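**Two arms on one bench: an interview with the Cendeck builder**

*Plarkholm Shared Workshop, members' bulletin, 5 Dec 2021*

The Cendeck bench occupies the end bay of the Plarkholm workshop, past the lathes. It is a private build by one member, who agreed to be interviewed on condition that the conversation stayed with the machine. The purpose of the build is to have two robot arms carry out simple glassware tasks of the kind found in a school laboratory.

The member began with one arm and added the second in October. "One arm can pick up a tube," the member said. "It can't steady a rack while it does so. I spent most of the summer clamping things down, and in the end it was simpler to build another arm."

Expenditure to date stands at 1577 pounds, excluding tools already held by the workshop. The greater part went on joints and motor drivers. The control program, which the member calls Fuvska, was written at home in the evenings and now runs to 1666 lines. "A good third of that is checks," the member said. "It asks whether the finger is where it should be before it is allowed to close."

Glassware was chosen on purpose. Clear objects are difficult for a camera to pick out, and clear objects standing in a clear rack are harder still. The member had first practised on painted dowels and described the results as flattering. "With dowels I thought I had finished. Then I put a tube in an acrylic rack and the program could not tell me where the edge was."
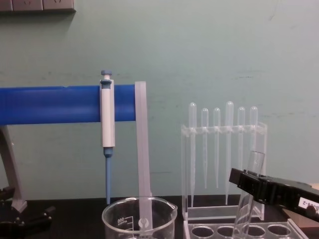 The tube rack and the row of transfer pipettes share the bench with the blue pipette stand.

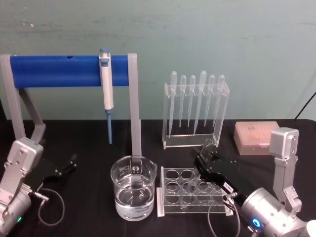 Grip force was the part that troubled other members most, and one who uses the neighbouring bay asked during the interview whether the arms would not be safer with soft pads and plastic tubes until the program had settled. The builder had tried both. Pads of kitchen sponge held well but hid the position of the tube, and plastic tubes forgave a squeeze that glass would not. "I would sooner find the limit early," the builder replied, "with a dustpan nearby." The neighbour was content with this, provided that eye protection was worn by anyone within reach of the arms.

A log is kept of every attempt. At the time of the interview it held 532 entries, and the target is 2000 before the spring open day. Each entry records the task, the starting position and the outcome, with a line for remarks. The member reads the remarks more often than the rest. "The numbers tell me it failed. The remark tells me that I had left the window open and the sun was on the bench."

The workshop's Carnegie room has been requested for the winter, as it has blinds and a heavier table. The request is on the agenda for the next members' meeting. In the meantime the end bay remains in use, and members are asked not to move anything on the bench, including items that appear to have been left out by mistake.

Asked what remained to be done, the member named the cables first. They are at present long enough to catch on the racks at the far end of a reach - a fault in the first drawing - and will be rerouted along the arms. Pouring will be attempted after that, with water only.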